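Laundry and Linens: Folding the Dark Things

The August sorting session at Brenditz House was on Wednesday, and most of the evening went to dark clothing. We had put off the black items since spring. They are harder to sort than anything else in the linen room because the seams and labels don't show up well, and two people can look at the same piece and disagree about which side is out.

Kanini Barasa ran the session and has asked for her method to be written down so that it can be followed at the next one. It goes in the same order every time.

Start by clearing a bed. The long table in the linen room is fine for towels and pillowcases, but large pieces hang over the sides and pull themselves onto the floor. A made bed gives you the full width and holds the fabric in place. Put a printed or light cover on it before you begin. Black cloth on a dark blanket is very hard to see, and we lost time to that in the first half hour.

Lay one piece out at a time. Do not make a pile next to it on the bed. Find a line of stitching and use it to work out what you are holding. A side seam will run the length of the piece. A hem will have a turned edge. If there is a label, bring it to the top and leave it facing you.
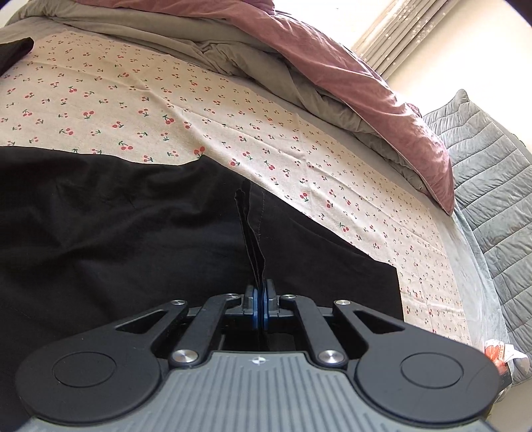
Once you know which way the piece runs, take hold of it near a seam and lift a small fold. Let the rest settle before you move it. Smooth fabrics with a bit of shine slide over themselves, and if you drag the whole thing across the bed you will put in more wrinkles than you take out. Lift, shift it a few inches, set it down, and flatten with the side of your hand from the middle outward. Work one half flat first and then do the other.

Fold in half along the longest seam, then in half again the other way. For skirts and loose pants, fold to the width of the shelf, which is the short edge of the wooden board hanging by the door. For sheets and throws, keep folding until the piece fits on the board with nothing hanging over. Shirts go on hangers and do not need to be folded at all.

Anything with a pulled thread or an open seam goes in the mending basket with a pin at the spot. Please use the pins with colored heads. Plain ones disappear in black cloth and we have had one stuck finger already. If the damage is larger than your palm, put the piece in the rag box and mark it on the sheet.

By the end of the evening we had gone through 51 dark pieces, and 9 of them went to mending. The full count for the linen room now stands at 467, written on the inside of the cupboard door. That number includes bedding, towels and clothing but leaves out curtains, which are kept upstairs and have their own list.

A few notes on storage. Black and navy items are on the second shelf from the bottom, left side, with the shiny fabrics on top so they don't get pressed flat under heavier things. Cotton is underneath. The Flarnier boxes with lids are for winter pieces only and should stay closed until it gets cold. If you take something out to look at it, fold it again before it goes back, even if you only opened it halfway.

Several people asked about washing. Dark pieces should be turned inside out and washed cold, with nothing light in the same load. Skip the fabric softener. Dry them on the rack by the back window with the blind down, and take them in the same day. The dryer is for towels.

The next session will cover bed covers and quilts, which need two people each, so please come with a partner or be ready to be given one. We start at 6:30 in the evening and the side door will be open. Bring a lint roller if you own one. The two in the linen room are almost used up, and the refills have been ordered but are not in yet.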